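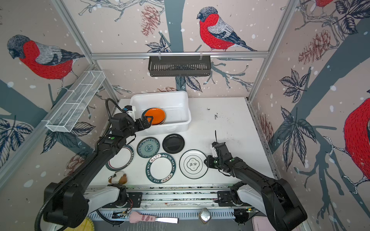
夹爪夹着橙色盘子的盘沿，旁边桌上平放着还没进盒子或者已经出了盒子的那几个

2023年2月25日

先交代一下我为什么会盯着一堆盘子看这么久。我洗碗。我们家分工是我妈做饭我洗碗，从我上初中一直洗到现在，中间出去念书那几年洗的是自己的一只锅和一只碗（经常只有锅，直接端着吃），回来以后又续上了。所以别人看机器人的视频，看的是它会不会翻跟头，我看的是它能不能把盘子放好。

放盘子很难的！我说出来每次都有人笑。你们现在去厨房拿一个平放在台面上的盘子，慢动作，看看自己的手干了什么。我昨晚真的站在水池边上试了好几遍。先是食指去找盘沿，找到了往下一压，另一边就翘起来一点点，然后大拇指顺势滑到底下去，整个盘子就上手了。要是盘子比较重，或者是那种沿很宽很平的，我会把它往台面边缘拖，拖出去一截，手从下面一托。全程我没有想过一秒钟。我妈在旁边问我是不是盘子没洗干净，我说我在研究，她说那你研究完把灶台也擦了。

两根指头的夹爪就没有这一套。它只有一个动作，张开，合上。所以立着的盘子对它来说友好得多，盘沿朝上，从上面下去，一夹就是。图里那个橙色盘子就是这样，立在白色塑料盒子里，黑色的夹爪咬着它的边，后面还能看见别的盘子露出来的深色边缘。麻烦的是桌上平躺着的那些。盘子躺平了，盘沿离桌面就那么一点点高，夹爪要么斜着去铲，要么得想别的办法。我盯着那个小花盘子想了很久，那么小，蓝绿色的花，平平地躺着，换了我戴着洗碗手套都要抠两下。

还有那个纯黑的。黑盘子我有发言权，我家也有一个，当初买来是为了拍照好看，结果洗的时候永远看不出来油在哪里，要侧过来对着灯看。人都要侧过来看，机器的眼睛我不知道怎么办，反正每次看到黑色的、反光的、透明的东西放在机器面前，我都替它捏把汗。

只凭一张照片，看不出来它是在往盒子里放还是从盒子里往外拿。我倒希望是往里放，因为往里放更难，也更像我每天晚上干的活。往外拿，你只要夹住、提起来、松开就行（松开的时候高一点也就是"哐"一声，我妈会骂，但盘子不会碎）。往里放，你要对准那条缝，不能碰倒前面的，也不能把后面的顶歪，放下去以后手还得退出来，退的时候不能又把它带出来。我家沥水架就是这样的，每一格只比盘子厚一点点，最后那个盘子永远要跟前一个商量半天。

盘子的选择我挺喜欢的。有一个大白盘子，深绿色的边上印着 HAO SHI HAO WEI 还有一圈红白的汉字，一看就是吃饭用的盘子，有烟火气。另外一个白盘子，细细的黑边，中间一个花瓣形状的图案，里面两个汉字，像饭馆里端上来装凉菜的那种。以前看的那些演示，桌上摆的全是一模一样的白盘子，跟样板间似的，谁家厨房长那样啊？我家打开柜子，盘子没有哪两个是一套的，有超市送的，有我外婆留下来的，有过年的时候亲戚连菜一起端过来然后再也没有拿回去的（不好意思，那个盘子我们现在用得最多）。大小不一样，厚薄不一样，有的底下一圈磨毛了，有的滑得像抹了油。一个机器要进我家，先得过这一关。

连墙纸都很热闹，红胸脯的鸟，松果，树枝，一粒一粒像雪一样的白点。桌上还有一个白色和棕色的小毛绒玩具，带钥匙圈，我看是豚鼠，也可能是小狗。我家厨房台面上常年也有这种东西，钥匙、橡皮筋、一只不知道谁放的发卡。洗碗的人要学会的第一件事就是跟洗碗没关系的东西不要碰，不然明天早上全家找发卡，找到你头上。所以我看到那只毛绒玩具躺在那儿，第一反应是，机器知不知道这个不用洗、也不用往盒子里立？

好，盘子先说到这里，说说我家已经有的机器。因为我写这篇本来是想回答一个问题，就是上次有读者在留言里问我，现在到底有没有哪台机器能真的替人做家务，值不值得等。我当时回了一句"再等等"，后来觉得太敷衍了，就想正经写一写。

我家目前在岗的有一台 Niseo 扫地机，买的时候打完折 1386 块，是我买过最贵的、又最常被我用脚推着走的东西。它好不好用？好用。每天我出门它就开始转，回来地上确实没有灰，这个我承认，光着脚踩上去的感觉是骗不了人的。可是为了让它好用，我要在出门之前把椅子倒扣到桌上，把充电线收起来，把我妈的拖鞋放到鞋架上，把浴室的门关好（不关它会去舔地漏边上那点水，然后把一道泥印子拖到客厅里来，这个事情发生过，我擦了一个晚上）。我妈有一天看着我弯腰收线，说，你这么弯腰的工夫，顺手扫一下不就完了吗。我当时没有接上话。到现在也没想好怎么接。

后来我观察了一阵，发现 Niseo 最怕的东西是袜子。电线它缠住了会叫，会停，会在手机上发一条很委屈的消息。袜子它不叫，它吃下去半只，拖着另外半只继续走，把整个卧室用袜子拖一遍。我爸的袜子。颜色跟地板太像了。

然后是洗碗机。很多人看到这里肯定要说了，你一个洗碗的，你买洗碗机啊！买了，Flarkmont 的，台面上放的那种小的，装修的时候没有留位置，只好放台面上，占掉了半个切菜的地方，我妈为了这个跟我冷战过。洗得很干净，杯子尤其干净，比我洗得好，我不嘴硬。问题是它只管中间那一段。剩饭剩菜要我刮掉，盘子要我一个一个插进架子里，插得不对水就喷不到，洗完打开门一看，最里面那个碗底还粘着一粒米，硬得像石头。然后等它凉了，还是我，一个一个拿出来，擦掉碗底那圈积的水，放回柜子里。深盘子放下面，浅盘子放上面，外婆的那个单独放。

也就是说洗碗这件事，真正"洗"的部分早就有机器能干了，干得还比人好，剩下给人的全部是拿和放。刮、插、取、擦、摞、归位。我算过自己一晚上碰盘子的时间，算到一半我就不想算了，因为越算越觉得洗碗机才是这个家里当老板的，我是给它装货卸货的。

所以你们明白我为什么对着一只夹盘子的手看半天了吧。它干的正好就是洗碗机没干的那一段。一台洗碗机加上一双能从里面往外拿盘子、能往里插盘子的手，这件事就闭环了（这个词我上班听太多了，原谅我）。至于那双手是不是长在一个人形的身子上，有没有脸，会不会跟我说早上好，我一点都不在乎。长在台子边上就挺好，像图里这样，两条黑胳膊装在桌子前面那条边的轨道上，我切菜的时候它最好还能往旁边挪一挪。

我去年七月在 Beaudoin 吃过一阵子饭，是公司附近一个自助食堂，人多，便宜，汤随便喝。他们的餐具回收口后面有一条传送带，盘子放上去就走了，走进墙上一个帘子里。我一直以为帘子后面是全自动的，想象里面有喷头有烘干有机械手，很未来。有一天帘子坏了，卷在上面没放下来，我端着盘子往里一看，阿姨们站在传送带两边，一个把剩菜往桶里磕，一个把筷子捞出来，一个把盘子按大小分开插进筐里，手快得我眼睛跟不上。筐推进去才是机器。出来以后又是人。跟我家一模一样，只是大一点，快一点。

我站在那里看了一会儿，后面有人催我。那个分盘子的阿姨，她根本不看盘子！她在跟对面的人聊天，聊她家楼上漏水，手自己在那里分，大的这边小的那边，碰到有缺口的就丢到脚边一个箱子里，都不带停的。我当时想，要是有个机器能做到她这样，我愿意给它磕一个。后来又想，机器能做到她一半慢、一半准，也行了，家里又不赶时间。我晚上十点睡下去，你慢慢弄，弄到早上六点，只要不碎，不吵，我起来的时候盘子在柜子里，我管你一个盘子花了多久。

慢这件事情我觉得大家可以宽容一点。看演示视频的时候弹幕里全是"我奶奶都比它快"，那奶奶当然比它快，奶奶练了一辈子。可是我奶奶腰不好，弯下去拿最下面那层柜子里的盘子，要扶着台面缓一下才能起来。机器再慢它没有腰。（写到这里有点跑题，留着吧。）

不能宽容的是另外一些。我列过一张单子，贴在冰箱上，标题是"机器要进我家门"，我妈以为是给我找对象的条件，看了很久才发现不是。单子大概意思是这样的：

盘子不能碎。一个月碎一个我都受不了，外婆的那几个碎了是补不回来的。

湿的也要能拿。演示里拿的盘子看着都清清爽爽的，可是厨房里的盘子带水、带油、带洗洁精，滑得很。我自己都失手过，人手还有皮肤和指纹呢。

筷子勺子要分得开。我家筷子筒里有长的短的，木头的不锈钢的，火锅专用的，还有一根落单的，不许扔，我爸说有一天会找到另一根。

东西换了地方不能傻掉。盘子今天放在左边明天放在右边，台面上多一颗白菜，这都是很正常的生活。

弄不了就停下来，喊我，别硬来。这一条是 Niseo 教我的，它吃袜子那次要是早点喊，我爸的袜子还有救。

最后一条是我妈加上去的，用圆珠笔写的：抹布要拧干。

抹布这一条我真的觉得是最难的，比盘子难多了。盘子好歹是硬的，你夹住这一边，那一边在哪里你心里有数。抹布是软的，你抓起来它就变一个样子，放下去又是另一个样子，你要把它对折，再拧，拧到不滴水，抖开，搭在龙头上。我看过很多机器叠毛巾叠衣服的视频，叠一件T恤，抓起来，放下，抻一抻，又抓起来，角没对齐，再抻一抻。看得我手痒。有一次看一个叠裤子的，裤腿老是翻过去，我在屏幕前面喊"压住！你另外那只手压住啊！"，把我家猫吓到柜子底下去了。

说到叠衣服，我们那边商场里摆过一台 Binia 的叠衣机，摆在家电区中间，玻璃罩子里面，一人多高。旁边立着牌子说能叠 20 种衣物，我数了数牌子上的小图标，里面毛巾就占了四种，大毛巾小毛巾方毛巾长毛巾，算得可真精。你得先把衣服展开，抹平，两边夹子夹好，它再吸进去，嗡嗡嗡，出来一个方块。叠得是挺方的，我很佩服。可是我都已经把衣服展开抹平夹好了，我再折两下就完事了呀。排队看的人很多，都举着手机在拍，小孩特别喜欢，有个小孩要把帽子塞进去，被他妈拽走了。我后来再去，那台机器不见了，原地换成了卖空气炸锅的，排队的人也很多，有试吃。

所以你看这些机器有个共同的毛病，它们都把最难伺候的那一段留给人，就是把乱七八糟的东西变成整整齐齐的东西那一段。扫地机要我先收地，洗碗机要我先摆盘，叠衣机要我先抹平。真到了它手里，活已经干掉一大半了。我觉得要问"机器现在能不能做家务"，得问它能不能自己面对那个乱的。

从这个角度看，桌上那几个东一个西一个的盘子让我挺感动的，有点乱，大的小的混在一起，盒子摆在后面，活就在眼前。当然离我家的水池还差得远，没有水，没有剩饭，没有泡着的锅。后面横梁上还挂着一个黑色的篮子架，左边墙上有一个白色的网格架，分了好多格，空的。我看到空架子就手痒，很想往里面放东西。那种一格一格的架子，要是让我来出题，我就让它把盘子一格一格插进去，插满。插满了再告诉它，妈说要按大小重新排。

有个细节我放大看了好几遍，前面有个粉红色的猫爪形状的柄，连着一片扁扁的金属刀片一样的东西。我第一眼以为是铲子，后来又觉得像抹刀，总之是个让我很想要的东西，我要去搜一下哪里有卖。我对厨房用品毫无抵抗力，家里光是开罐器就有好几个，没有一个好用，我们最后还是用勺子柄撬。

再说说上班的地方吧，省得大家以为我只关心厨房。我在一家做包装的厂里做计划，车间就在办公室楼下，隔着一扇门。我们车间里也有机械臂，比图里的粗得多，关在栅栏里面，搬箱子，从传送带搬到托盘上，一天到晚就做这一个动作，又快又稳，好看得很，我刚入职的时候中午端着饭去看。它一搬就是好几年，搬得比谁都好。可是只要箱子换一个尺寸，就要停下来，工程师抱着电脑过来，坐在一个倒扣的周转箱上改半天。有一次纸箱供应商换了胶带，箱子表面滑了一点点，就那么一点点，吸盘吸不住了，噼里啪啦掉了一地，警报灯转得跟过年一样。

而在它旁边包彩盒的大姐们，今天包圆的明天包方的，上午来了新样品，看一眼，拿起来翻两下，下午就上手了。我做计划的最清楚，换产品的时候机器那边我要给它留出一大块时间，大姐们那边基本上不用留，给她们搬张凳子就行。我们老板有段时间很想把这一段也换成机器，找人来看过，来的人在旁边站了一上午，看大姐们怎么把说明书塞进盒子里，那个说明书是软的，薄的，会静电粘在一起，要用指头捻一下才分得开。他们捻一下的动作看了很多遍，还拿手机拍，走的时候挺客气，后来就没有消息了。

捻一下。跟我拿盘子时候食指一压，大拇指一滑，是一回事。全是这种小动作，没有名字，教都不知道怎么教。你让我写个步骤出来，我写的就是"拿起盘子"，四个字，再往下我就写不出来了，手知道，我不知道。

听说现在很多机器是跟着人学的，人先做，做很多遍，它再照着那个样子去做。我是外行，具体怎么学的我说不上来，大家不要来考我。但是我喜欢这个路子，感觉跟我妈教我洗碗是一样的，她从来没有讲过道理，就是站在那里洗，让我在旁边看，然后让我洗，我洗完她再洗一遍。我大概洗到上高中她才不洗第二遍了。所以要是有一天机器来我家，我也准备好洗第二遍，洗个一两年，没什么的。

我跟朋友打过赌，赌注是一顿火锅，赌的是 4 年之内能不能买到一台放在普通人家厨房里、会把碗从洗碗机里拿出来放进柜子里的机器。我赌不能。朋友赌能，还说不光能，还会打折。我现在的心情很复杂，理智上我觉得我会赢，感情上我特别想请这顿火锅，真的，毛肚随便点。不过我们当时忘了说清楚"买到"是什么意思，要是卖得跟一辆车一样贵算不算？朋友说算，我说那不行，得是我买得起的，吵到最后去问服务员，服务员说两位锅底要不要加汤。

要我给现在的水平打个分的话（有人老问我打分），满分 100，扫地给七十五，扣掉的是袜子。洗碗机洗的那一段给九十五，拿和放的那一段，在别人家台子上给个三四十吧，进了我家厨房我先给零分，等它来了再说。叠衣服我不好意思打。拧抹布没有参赛选手。做饭我不评价，做饭归我妈管，她说机器炒的菜没有魂，可是她上次在高铁站吃了一碗机器煮的面，把汤都喝完了，这个事情她不让我写。

那到底值不值得等呢？回到那位读者的问题。我的回答是别等，该买的先买。地上灰多就买扫地机，做好每天弯腰收线的准备，买之前先看看家里有没有跟地板同色的袜子。碗多就买洗碗机，能嵌进去的千万嵌进去，不要像我一样放台面上，一冷战就是一个星期。叠衣服的先不要买，谁劝都不要买。至于会拿盘子的那双手，看看视频，高兴高兴，钱先留着。

昨天晚上我洗完碗，把那个黑盘子平放在台面上，找了一双长筷子，想试试只用两根东西能不能把它立起来。筷子没有力气，我又换了烧烤夹，从侧面夹，打滑，换成从上面斜着下去，夹住了一点点沿，刚抬起来就转了，"当"一下拍回台面上。我妈在客厅喊，又碎了什么？我说没有没有。后来我发现把盘子先推到墙边，抵住瓷砖，它就不会跑，夹子再往下伸一点，慢慢抬，立起来了！我举着夹子站在那里高兴了好一会儿，然后腾不出手来拿手机拍照，再然后就只好把它放下来了。

不知道那两条胳膊会不会也想到用墙。它们旁边三面都有墙，还贴着那么好看的墙纸。

评论区欢迎说说你们家最难拿的是什么，我先来，我家是蒸锅里那个刚蒸完鱼的盘子，又烫又深，还有一汪汤，专门的夹子买过，三个爪的那种，第一次用就把鱼汤洒在了我爸新买的袜子上。跟地板同色的那双。

下一篇想写泡发木耳到底要泡多久，应该会短一点。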